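Buscar en los consejos de taller Escriba y pulse Intro

Brazos robóticos en el taller de casa: qué normas sirven y cuáles son papel

Por Estela Urrutia
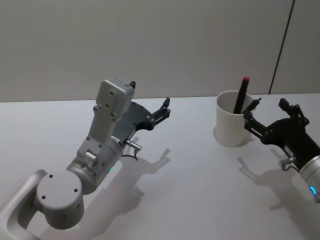

1. Antes de enchufar nada

Cada vez me escribe más gente que ha comprado un brazo de segunda mano, o dos, y quiere ponerlos a ordenar la mesa de trabajo. El vendedor les ha dicho que es «colaborativo» y que por lo tanto no hace falta vallado, ni parada, ni nada. No me lo creo y ustedes tampoco deberían. La palabra colaborativo describe un uso, con una pieza concreta y a una velocidad concreta. Un brazo muy manso con una pinza de goma deja de serlo en cuanto le ponen un cúter entre los dedos.

Las normas ISO 10218 e ISO/TS 15066 se escribieron para la industria. Leerlas enteras para mover un bote es mucho pedir, y hay quien las cita sin haber pasado del índice. La idea que sí me llevo a casa es la evaluación de riesgos: una hoja, a mano, con lo que puede pillar, pinchar, tirar o quemar. Si no llena media hoja, vuelva a empezar.

2. La mesa

Despejada, lisa y clara. Para las primeras pruebas, un vaso cilíndrico blanco con un rotulador dentro es de sobra. Dos brazos con pinza negra acercándose a un vaso ya plantean casi todos los problemas que tendrá después con cosas más caras: quién entra primero, por qué lado, qué pasa con el rotulador que asoma por encima del borde.

Marque con cinta de carrera hasta dónde llega cada brazo. La zona donde se cruzan las dos cintas es la que hay que vigilar, y ahí no se apoya la mano con los motores alimentados. Hanane Lahlou me insiste en que basta con programar turnos por software. Puede ser. Yo sigo pegando la cinta.

3. Las lucecitas

Mucho fabricante pone un aro o un punto de luz en la muñeca. Muy bonito. ¿Verde significa listo, en marcha o simplemente que hay corriente? ¿Y azul? Depende del modelo y hasta de la versión del programa, así que mírelo en el manual y apúntelo en un papel pegado a la pared. Con dos brazos, apunte los dos. No trate ninguna luz como permiso para meter la mano: para eso está cortar la alimentación.

4. Cables y conectores

Los conectores que sobresalen junto a la pinza son lo primero que se engancha. Mueva el brazo a mano, despacio, por todo el recorrido, y mire si el cable tira, roza o se queda pillado en una articulación. Deje una vuelta holgada, sin que arrastre. Las bridas apretadas a tope cortan la funda; yo uso velcro.

En el foro de Sukimeo recomiendan cinta americana. Deja pegamento y se suelta con el calor.

5. Velocidad y fuerza

Aquí es donde más tonterías se leen. El folleto de mi Levano presume de 2000 milímetros por segundo. No sé quién quiere eso a un palmo de la cara. En mi mesa no paso de 164 para acercarse a un objeto, y 400 en los tramos libres, con las gafas puestas. Son cifras mías, de mi mesa, no las copie como si fueran un límite legal.

6. Parada de emergencia

Seta roja, cableada, al alcance de la mano sin cruzar por delante de los brazos. Un botón en la pantalla del portátil no es una parada de emergencia, por mucho que lo pinten de rojo. Pruébela cada día que trabaje y compruebe también qué hace la pinza al cortar — algunas se abren y sueltan la pieza, otras se quedan apretando.

7. Lo que me sobra

— Los cursos de Domański con diploma: 47 diapositivas y ni una sobre cómo anclar la base.
— Las pegatinas de «zona robotizada» si detrás no hay hoja de riesgos.
— Los sellos inventados por tiendas. Un marcado CE del brazo suelto no cubre lo que usted monte con él, la pinza, la mesa y el segundo brazo.

Bogdan Olszewski me pregunta si merece la pena todo este lío para meter rotuladores en un vaso. Para eso, no. Yo lo tengo para sujetar piezas mientras encolo, y todavía gano más veces con dos sargentos.

Actualizado el 8 de febrero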